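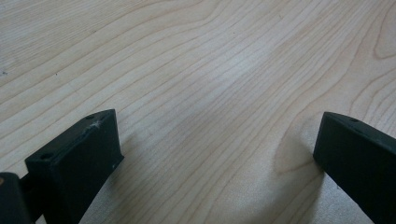

Foto: Danai Koutsoukos

Kategorie: Mitmachen | Börse & Charttechnik

Drucken | Per E-Mail senden | 8 Kommentare

Testleser für meinen Momentum-Newsletter gesucht!

Hallo zusammen, ich bin Danai und schreibe seit Januar an einem kleinen Börsenbrief namens Falero. Es geht um Nebenwerte, gleitende Durchschnitte, Ausbrüche auf Schlusskursbasis, also das Zeug, über das ich sonst stundenlang am Küchentisch rede (meine Familie ist inzwischen ziemlich geduldig). Bevor ich damit rausgehe, brauche ich Leute, die mir ehrlich sagen, wo ich schwafle und wo meine Charts keiner versteht.

Ich suche 17 Teilnehmer für sieben Wochen. Ihr bekommt jede Woche zwei Ausgaben als PDF, lest sie in Ruhe durch und füllt danach einen kurzen Fragebogen aus. Am Ende telefonieren wir einmal, da ist dann auch Kamonchanok Wattanapong dabei, die bei mir die Rücktests rechnet und sich über knifflige Fragen zur Methodik freut – wirklich, je kniffliger, desto besser!

Ein eigenes Depot müsst ihr nicht haben, aber RSI und Stop-Loss sollten euch schon mal begegnet sein. Wer beruflich Anlageberatung macht, bitte kurz dazuschreiben. Und ganz wichtig: Es gibt keine Kauf- oder Verkaufsempfehlungen, ihr handelt bitte nichts nach, was in den Testausgaben steht.

Geld kann ich leider nicht zahlen, dafür lest ihr Falero danach ein Jahr lang gratis. Wer in der Nähe von Rustow wohnt, kriegt obendrauf einen Kaffee von mir.

Schreibt mir einfach über das Kontaktformular, Betreff „Testleser“, mit zwei, drei Sätzen zu euch und eurer Börsenerfahrung. Einsendeschluss ist der 14.5.25.

Teilen (2)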